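Mosholm scrap and recycling users' group
Notes from the meeting of November 22, 2019, typed up by me (Idalina) as usual

Present: Raquel Bettencourt in the chair, Vitória Amaral, Chiharu Hoshino, Deok-su Noh and me.

1. Last meeting
I'd put the August cable load down as copper when it was mixed. Sorry, Vitória! Corrected and agreed.

2. Skip hire
Ledesma want to put us on a fixed rental of 200 a month for the big skip — that's on top of haulage, and none of us liked it. Chiharu rang Pallurix while we were having our tea and they'll quote without rental if we promise them 4 collections a year.

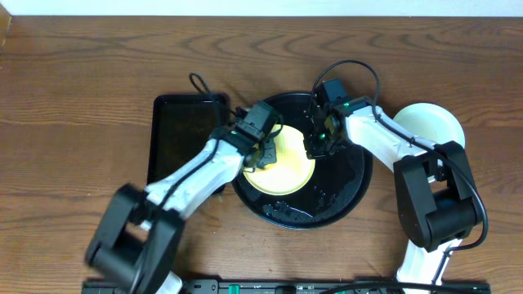 Deok-su thinks we can manage that easily if the two units at the far end join in, and I'm inclined to agree with him. Raquel would like it in writing before we give Ledesma notice. Chiharu to chase.

3. Sorting
Stainless is still going in with the light iron and we're losing money on it. Vitória has offered to paint the bins again (bigger letters this time) and I said I'd bring my magnet round and show anyone who wants showing.

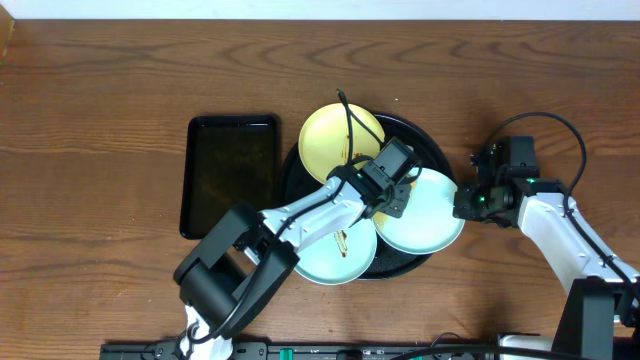

4. Money
We've 800 in the account with the Usska payment still to come. Agreed to spend up to 15 on gloves.

5. Any other business
Deok-su asked about the gate key. Raquel has it.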